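Report on the Visit to the Wurilbridge Community Learning Centre

Prepared for the Lelton Adult Education Network

Purpose of the visit

Members of the Lelton Adult Education Network visited the Wurilbridge Community Learning Centre in March, at the invitation of its coordinator, Brock Sutherland. The network is preparing a proposal for evening classes at the former Kerr Street primary school, and the visit was arranged so that members could see how a comparable program is organised in a town of similar size. The party travelled by minibus from Lelton and was received at the centre at 10 am.

Background to the centre

The centre occupies the old Skinley Woollen Company offices, which were transferred to the shire after the mill closed. The building stood unused for a long period and required a new roof and rewiring before it could be opened to the public. It now offers courses in English, bookkeeping, basic computing, drawing and family history, together with a supervised study room for those completing their schooling by correspondence.

Enrolments in the current term stand at more than 500. Mr Sutherland advised that many learners are shift workers from the cannery, and that the timetable has been changed on several occasions to suit them. Most courses are therefore offered twice, once in the morning and once after 6 pm, and a learner may move between the two sessions without notice.

Teaching rooms

The party was shown through the ground floor while morning classes were in progress. Rooms are plainly furnished and are shared between subjects, so that a room used for bookkeeping in the morning may be required for drawing in the afternoon. Each subject has a lockable cupboard in the corridor, and tutors are expected to clear the room fully at the end of a session. Members noted that the changeover was orderly, although the corridor is narrow and became congested.

Learners are not asked to bring their own materials. Paper, pens, markers and exercise books are provided from a common store and their cost is met from the enrolment fee of $80 per term. Mr Sutherland considered this one of the more useful decisions taken in the centre's early years. Under the previous arrangement, learners who arrived without the correct items often did not return for a second lesson.
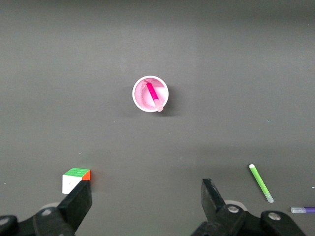 English language program

The English program is the largest at the centre and is taught at 2 levels. Members observed part of the lower level, in which learners were practising telephone conversations with a medical practice. The tutor worked from printed appointment cards and made little use of the set textbook. Learners worked in pairs and changed partners at regular intervals.

Entry to the program is by interview. There is no written test, and members were interested to learn that placement is reviewed in the third week, when a learner may be moved up or down by agreement with the tutor. The waiting list for the evening class remains a concern. The centre has sought a further tutor through the regional newspaper without success.

Study room and library corner

The study room is on the upper floor and is reached by a lift installed with the assistance of a state grant. It is open until 9 pm during term. Silence is not enforced, but telephone calls must be taken on the landing. A small lending collection is kept along one wall and is exchanged each term with the shire library.

Matters for consideration

Members discussed the visit over lunch and recorded the following for the attention of the network.

The Kerr Street building has wider corridors than Wurilbridge but no lift, and the upper floor could not be offered to all learners at present.

A single enrolment fee that includes materials should be costed before the proposal is submitted.

Bus services in Lelton finish earlier than those in Wurilbridge. The evening timetable will need to be settled with the operator in advance.

The network records its thanks to Mr Sutherland and to the tutors who admitted visitors to their classes. A return visit by Wurilbridge staff has been proposed for August.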